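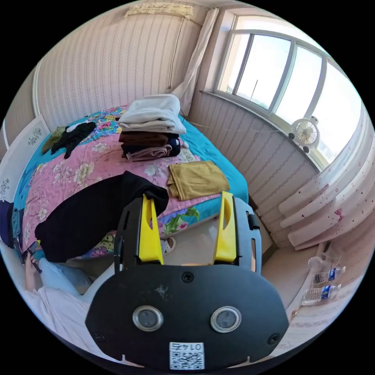

Fig. 6. Unit 0142 on a bedroom folding task, left finger against a black fabric item.

6. Recording a folding session (bedroom)

Draft by Rory Strachan, updated 07/12/2025. Applies to Bemo hand units only. For the kitchen tasks use the Morrison sheet.

Before you start
Charge the unit. Wipe both lenses, dry cloth only. Check the number on the label against the number on your session card. If they don't match, stop and message Lewis Buchanan. Wrong number = whole session filed under somebody else's home.

Steps

1. Open the Fandbridge app, pick "Clothes, bed". Not "Clothes, table", the two get mixed up a lot.

2. Lay the clothes on the bed. Mixed colors, mixed fabrics. Folded and unfolded both fine to start with. Leave the bedding as it is, patterned quilts are good.

3. Curtains however you normally have them. Don't change the light halfway thru a session.

4. Hold the unit with the lenses facing the work. Press record, hold still for 2 seconds, then go.

5. Pick up one garment at the edge. Close the fingers fully before you lift. Half grips get thrown out at review.

6. Fold, place on the stack, open the fingers, back off. One garment = one example. Pause between garments so the splitter can find the cut.

7. Dropped it? Keep going. Pick it up and finish the fold. Do not delete, recoveries are wanted and we never have enough of them.

8. Stack done: press stop. Unfold everything, move the pile, start again. Target is 13 stacks per session.

9. Upload over wifi. Leave the app open untill the bar turns green.

Note: dark clothes on dark bedding track badly. Put something light underneath or swap the garment.

Note: fingers slipping on thin fabric usually means dirty pads. Clean with a damp cloth, let dry.

Note: other people in the room are OK if they have signed the Lamavlow consent form. No form, no recording.

CAUTION: keep your free hand out from between the fingers. They pinch.

CAUTION: do not loosen the screws on the front plate. The lenses are calibrated as a pair, any movement and the unit has to come back to us.

CAUTION: watch the floor when you step around the bed. Shoes, bottles, bags. Clear a path first, your eyes will be on the clothes.

If upload fails
Error 119 is storage full on the unit. Delete only sessions marked "Sent", then retry. Any other code, write it down and send it to Lewis with the unit number.

Section 7 covers drawers and hangers.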